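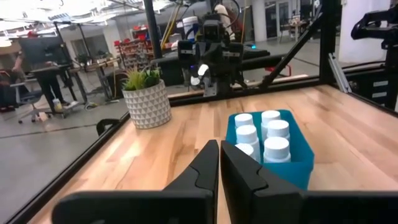 Bench arm tips: setting out a shared table

These notes cover small robot arms that pick household goods on a table with people working in the same room. They are house practice. Where the maker's manual or a national standard asks for more, follow that.

Before power is switched on

Walk the full reach of every arm on the table, with the power off. Where two reaches overlap, mark the shared area on the plan and let one arm in at a time. A software lock is fine for scheduling. It does not count as a safety function unless the controller is rated for it.

Check that the stop button can be reached from each side of the table where a person may stand. Press each one at the start of the day and confirm that all arms halt, including the ones not in use.

Clamps and rails

Clamps left on the edge rail are the most common thing hit by a low elbow. Either move them outside the reach or add them to the collision model at their real height, handle included. Re-check rail bolts every September and after any move of the table.

Bins of bottles

A full bin is harder than a half-full one. With two columns of three bottles, the fingers have to come down between caps, and there is little room to open. Points we keep to:

Grip on the body where the gap allows. Caps can turn or lift off.

Start with a corner bottle. Leave the middle row until there is space beside it.

Set the opening to the cap width plus clearance for both finger plates. Measure the fingers at their widest step -- the tip figure is no use here.

Keep the bin at a slight angle only if the wrist can match it. Otherwise square it to the table.

Fill bottles with water for trials, never with product.

Finger plates

Stepped fingers wear first on the inner edge. We log each pair by cycle count and inspect at 3920 picks. The Zirkton plates have lasted longer than the Rakena ones on smooth caps, but this was one table and one job. Clean with a dry cloth. Check that the tips meet evenly before refitting, and re-zero the gripper afterwards.

Items that are not part of the job

Plants and ornaments may stay on the table if they are in the collision model and the model is updated when they move. Leaves should be modelled as a solid block up to the highest tip. Keep soil away from joints and cable glands.

Speed

For set-up with a person at the table we limit the tool to 83 mm per second. Normal running is 219 mm per second with the table clear of hands. After any stop, the first 20 picks are run at the lower figure.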